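Stadton Local History Society
Minutes, Collections Meeting, 2026-07-02

1. Minutes of the March meeting accepted without change.

2. Palwood mission register. Transcription stands at 1,603 entries. Spelling of clan names to follow the original, with the modern form in square brackets. A further 29 entries are illegible and will be rechecked against the Urio copy.
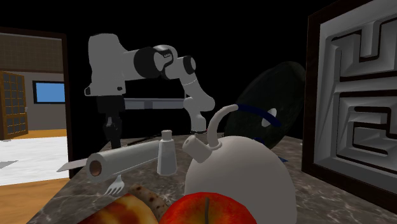
Rendered view: robot arm over a marble countertop, small white bottle below.

3. Trerkar River camps. Two sites on the 1:50,000 map are plotted on the wrong bank. Corrections to go to the map editor. Elders' council to approve wording before any site is labelled.

4. Loans. 14 glass negatives due back from Urio. Condition report to be filed on return.

Meeting closed.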